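Questions we keep getting about robots and chores. Updated March 10, 2024. Answers by Kavitha Sundaram unless marked GB (Gillespie Baxter, who does the shop-floor side). Typed fast between other things, so send corrections.

## The short ones

**Can I buy a robot that does housework?**

One that does housework, no. One that does a piece of it, yes. Floors, mostly. Lawns if your lawn is simple. Windows if you have patience.

**Can anything fold laundry?**

In a demo, sure. In your house, with your laundry, out of a heap, inside out socks and a fitted sheet in there? No. Shirts one at a time off a flat table is about the best we've seen and it was slow. Long coffee slow.

**Dishes?**

You already own the robot. It's the dishwasher. The loading part is what people mean, and loading is hard. Wet, shiny, see-through, fragile, stacked any old way. Putting one known mug in one known rack, fine. Your sink after dinner, no.

**Cooking?**

Stirring, yes. Frying in a fixed pan with pre-cut stuff in cups, yes. Somebody still cuts the stuff and washes the cups.

**Making beds?**

No. Next.

**Picking up toys off the floor?**

We get this one more than any other. Closer than laundry. Hard objects, don't care much where you grab them, one destination. If we had to bet on the first real household chore after floors it would be this. Not betting on a year though.

## Why is it taking so long

**My phone can write a poem. Why can't a machine put away groceries?**

Because a poem doesn't slip. Words come in one at a time and they don't roll under the fridge. Groceries have weight and bags and condensation, and the fridge was arranged by a person in a hurry.

Also, practice. There's a ton of writing around to learn from. There is very little record of what it feels like to pull a jar out from behind another jar. People do it without looking. So the people building these things have to make that practice themselves, by hand, over and over, and it's slow going.

**What do they practice on? Is it real chores?**

Sometimes. A lot of it is plain stuff. Blocks, bins, cloths, cups. You start where a mistake costs nothing and the parts don't change shape on you.

**Why blocks in a bin? A toddler can do that.**

A toddler is very good, that's the first thing to get over. Take a handful of bars, a metal bin, one gripper. Now get one out. The ones in the open are OK. The one lying flat along a wall is a pain, becuase a finger has to go down between the bar and the wall and there may not be a between. Same again in a corner. Then two that are side by side: grab one, nudge the other, and the plan you made a second ago is out of date.
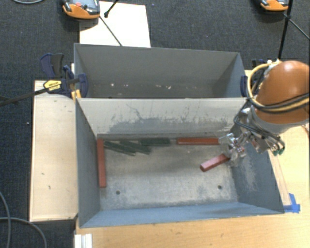
And then there's the bin itself. It has walls. The hand is wide, the wrist is wider, and the thing has to get in there without knocking the rim. People fold their fingers and go in sideways and never think about it. Most grippers have one shape, two if you count open and closed. So you end up teaching small tricks, like drag it off the wall first and then pick it up. A person in a stockroom does that drag all day.

That's the chore, more or less. Toy box, silverware drawer, parts tote, it's the same problem with different junk in it.

**Does color matter?**

To you, for sorting. To the machine it's a help when the colors are far apart and the light is steady. Dark parts in a dark corner of a bin are worse. Shiny ones worse again. Clear plastic, forget it, or budget for a better camera and then forget it.

**How good is "good"?**

Good question, badly answered by most people selling. Ask how many tries and how many worked, and who fixed it when it didn't. We ran a plain pick test at the Satdale shop, one part type, one bin, a bought arm. 3277 tries over the whole thing. 46 needed a person to walk over. That sounds great. Then you work out how often somebody is walking over, and what they were meant to be doing instead.

For a home it's worse. A factory has somebody to walk over. At home that's you, and you bought it so you wouldn't have to.

## Shop floor (GB)

**What works now?**

Same part, same place, same way up. Has worked for decades. Palletizing boxes. Tending a machine, door opens, part out, part in. Welding. Screwdriving if the fixture's decent. Nothing new here and it's still where most of the money is.

**What sort of works?**

Picking out of a bin. If it's one kind of part and it's rigid you can buy that today and it'll run. The first half of the bin is easy. Last few parts are the trouble, they're always flat on the bottom or up against a side. Plenty of shops just don't empty the bin. They top it up, and it's a perfectly good answer.

**What doesn't?**

Anything floppy. Cable, hose, gaskets, bags. Anything tangled, springs are a nightmare. Mixed totes where you don't know what's coming. Untying, unwrapping, peeling tape. A person with a box knife beats everything on the market at opening a box somebody else taped.

**We're a small shop, 200 part numbers, short runs. Should we bother?**

Pick one. The dullest, longest run you have. If it doesn't pay on that one it won't pay on the rest. Don't start with the part everybody hates, they hate it for a reason.

**How long is setup?**

Longer than the quote. The arm is quick. Fixtures, guarding, getting air to it, finding out the bins aren't all the same size... that's your time. At Sirasville we lost most of September to bins. Two suppliers, same drawing, different walls.

Clamp things down, by the way. If the bin can shift, it will shift, and then every saved position is off by however much.

**Will it take jobs?**

It takes tasks. Whether that's a job depends on who's running the place, and I'm not going to pretend otherwise. What I've seen in small shops is the same people doing different work, plus one more thing that beeps.

**Do I need a fence?**

Get a risk assessment for your cell. Not from a FAQ. "Collaborative" on the brochure covers the arm, it does not cover a sharp part in the arm's hand.

## Buying, waiting, trying it yourself

**Should I wait for the humanoid ones?**

For home? You'll be waiting either way. Legs are the part that looks good on video. Hands are the part that does the chore. When you see a walking robot clip, watch the hands. Then check if the video's sped up, there's often small print in a corner.

**Is somebody driving it in those videos?**

Often, yes. Nothing wrong with that if they say so. A person steering the arm is a normal way to teach it. It's only a problem when it's sold as the robot doing it alone.

**What's a fair test before I spend money?**

Bring your own stuff. Your parts, your bin, your towels. Let them set it up, then mess it up yourself, and hands off. Run it long enough to get bored. Write down every time a person touches anything, including "just a little reset". Those count!

**Can I try this at home as a hobby?**

Yep, it's a good time for it. Small desktop arms are cheap next to what they used to be. Start with a stiff object and a box with low sides. Tall sides later. Fix the camera to something that doesn't wobble. You'll spend a week on lighting, everyone does.

**Do you sell robots?**

No. We write up tests and answer mail. Poojary lends us bench space at Satdale and doesn't see the answers before they go up. The Prorklow write-up was paid for by us, and yes we know it was harsh, we ran it again and it stayed harsh.

**Where's the full list of chores you've tested?**

In the spreadsheet, on the tests page. 991 rows right now, lots of them the same chore with a different object. Sort by "human touches" if you only want the bad news. Towels are on there under cloth, not laundry, sorry, that's an old decision and changing it breaks the links.

**So what's your actual prediction?**

KS: Toys off the floor first, then clearing a table of hard dishes, laundry way after. I'd let one in my house to do the toys now, if it was quiet and I could lift it.

GB: Emptying a mixed tote all the way to the bottom, in a shop, without anybody standing there. When that's boring I'll start believing the home stuff. Not before.

**I sent a question and it isn't here.**

Probably in the pile. We do a batch when we get time. If it was about robot vacuums and cords: pick up the cords.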